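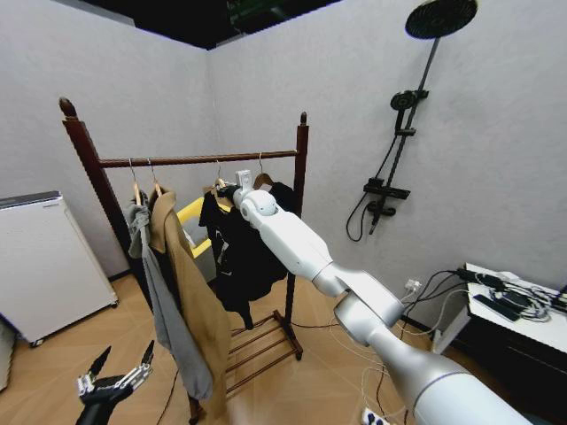
Jan 10, 2022

The Batcombe garment trial was suspended on Friday afternoon after the right arm failed to release its grip at the end of a hanging cycle. No person was injured. One hanger was bent at the hook and the arm has been taken out of service until the review is complete.

The sequence of events is taken from the controller log. At cycle 2,883 the arm placed a garment on the rail and received the command to open. The gripper reported itself open. The arm then began its retreat with fabric still held between the fingers, and the load at the wrist rose for over 500 milliseconds before the protective stop engaged. The limit we had set should have stopped the motion much sooner.

Two faults have been identified so far. The first is in the Horkard gripper driver, which reports the position it was told to reach and does not check the position it has reached. The second is my own. In March I raised the wrist load limit because heavy coats were causing false stops, and I did not lower it again when the Tindico software was updated. The change was not entered in the maintenance record.

The following measures are in effect. The original limit has been restored. The driver must confirm finger position by sensor before any retreat is permitted. No one may reach toward the rail while the arm is powered, including to straighten a garment. Work will resume after 12 supervised cycles on dark fabric and a further 1,000 without a fault.

The same driver is installed on the Llanos unit, and it has been shut down as well. The log files will be posted once I have finished checking the time stamps.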